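We use cookies to improve your experience. By continuing to browse you agree to our cookie policy. Accept

ehab_ezzat
Swapped fingers on both arms in September and have been sorting crayons with them since. Left has the Sevatik pads, right has the Lundance ones. Full length crayons are fine with either. The short stubs are where they differ. Out of 180 stub picks the Sevatik dropped 12, the Lundance a lot more.
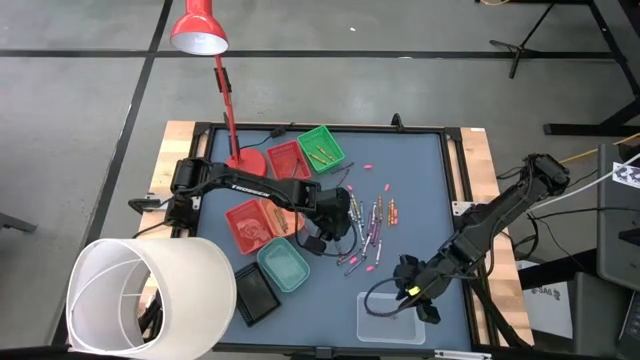 Crayon table, both arms over it.

The Lundance closes unevenly at the tip and the stub rolls out.

mernthorpe2
Did you swap sides? Could be the arm and not the fingers.

ehab_ezzat
No. Same firmware on both, so I didn't bother.

laing_k
I'd bother. My two arms have the same firmware and one has more slop in the wrist. I blamed the pads for 2 weeks.

mernthorpe2
Agree with laing. Also what close force? Lundance pads are softer and want less.

ehab_ezzat
Default on both. I don't buy the wrist theory, full crayons would show it too.

laing_k
Not necessarily, a long crayon gives you more room to miss.

ehab_ezzat
OK, will swap them over and rerun the stubs only.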